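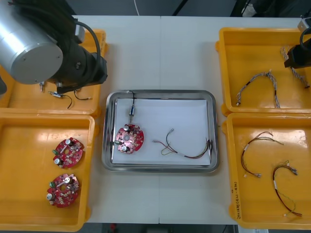 The two-arm cell at Semulia: red boards at lower left, harnesses in the two bins on the right, tray in the middle.

The fault log for September had 14 entries against this cell, and most of them had the same text: left arm, protective stop, joint torque limit. I cleared the first few from the pendant and carried on, as everyone does. On Thursday the arm stopped with a harness in the gripper and wouldn't clear, so I finally pulled the traces.

The job itself is simple. One arm takes a round board from its bin and sets it on the paper in the tray. The other brings a harness. Small wired parts come out of the upper left bin. Boards are rigid and they behave. Harnesses don't, and I had assumed for weeks that the stops were harness trouble: a connector hooked on the lip of a bin, the arm pulling against it, the torque monitor doing its job.

The traces said otherwise. Of the 14 stops, 10 happened on the way in to a bin with nothing in the gripper. All 10 were in the same part of the workspace, with the wrist turned well round to reach down over the upper left bin. The torque on the last joint climbed over the final part of the move, levelled off, then tripped.

That pattern is cable drag. The gripper cable on our arms runs outside the wrist in a free loop. When the wrist winds far enough, the slack is used up and the cable starts acting as a spring. The controller has no model of the cable, so it reads the extra load as a collision and stops. From its point of view that is correct behaviour.

I jogged the arm through the move by hand at low speed with the cell in manual. The loop tightened where the trace said it would. I then checked the cable and found the jacket scuffed at the clamp. Continuity was fine on every conductor, including when flexed, but I replaced it anyway. A gripper that loses signal while holding a part is a worse fault than a stop.

Changes made:

Moved the clamp back along the forearm to give the loop more slack.
Set a soft limit on the last joint so the planner can't choose the wound-up solution.
Turned the grasp orientation for the upper left bin by half a turn. The fingers are symmetrical, so the part doesn't care.
Put the torque threshold back to its original value.

The last item needs a confession. After the third or fourth stop I had raised the threshold a little to keep the cell running. It made the stops less frequent and it also made the protective stop less protective. The cell is guarded and the speed is low, but that setting shouldn't be used to hide a fault, and I've now locked it behind the maintenance password.

I reran the full sequence overnight. The counter read 1584 moves in the morning, 374 of them into the upper left bin, with no torque stops. There was one missed grasp on a harness, which is a separate problem and has its own ticket.

Still to do: the right arm has the same cable routing and hasn't faulted yet. I'll move its clamp next week. I also want the log to record joint angles with each stop, as matching timestamps against the traces by hand took most of an afternoon.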